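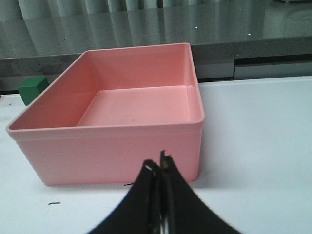
Draft angle, also called draft or taper, is the slope given to the walls of a moulded or cast object so that it can be removed from its mould. It is measured in degrees from the direction in which the mould opens. A wall with no draft stands parallel to that direction and rubs against the mould face over its whole height as it is drawn out.

Purpose

Molten plastic shrinks as it cools and grips the inner part of the mould, known as the core. The force needed to push the part off the core depends on the shrinkage of the material, the depth of the part, the finish of the steel and the draft. On a tapered wall, contact is lost as soon as the part begins to move. On a straight wall it continues until the part is clear, which may leave drag marks, whitening or a bent base.

Typical values

Shallow parts with polished walls are often made with one degree or less. Deep containers are given more, and textured surfaces more again, as the raised grain of the mould must slide free of the matching hollows in the plastic. Ribs and bosses have their own draft, kept small so that the root does not become thick enough to cause a sink mark on the opposite face.

Open containers

In bins, trays and tubs the taper also allows empty units to be stacked one inside another. The height added by each further unit is called the nesting pitch. For walls of even thickness, the pitch set by wall contact is found by dividing the thickness by the sine of the draft angle. Small angles therefore give tall stacks. Where the walls alone would allow containers to wedge together, stacking stops are moulded below the rim to hold them apart and let air in.
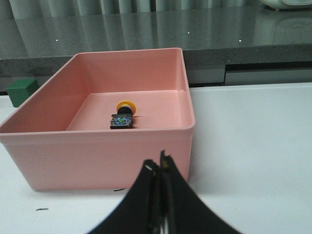
Open-topped storage bin with slightly tapered walls. A push-button switch lies inside.

The rim is usually thickened or turned outwards. It stiffens the opening, which would otherwise bow under load, and gives the stripper ring of the mould an edge to push against.

Taper reduces capacity. A container with a fixed opening loses floor area as the angle rises, and rows of tapered bins leave wedge-shaped gaps between them on a shelf. The Makon series, made at Telden, was drawn with four degrees on all sides; the later Lobo series used two degrees and relied on stops.

Measurement

Draft is checked with a sine bar, an optical projector or a contact probe. Readings are taken near the rim and near the base, as uneven cooling can pull the middle of a long wall inwards and give a false result.

See also: Ejector pin; Parting line; Sink mark; Undercut

Source: N. Pacheco and A. Ayala, Taper in Moulded Containers, Wakton, September 2000, 434 pp.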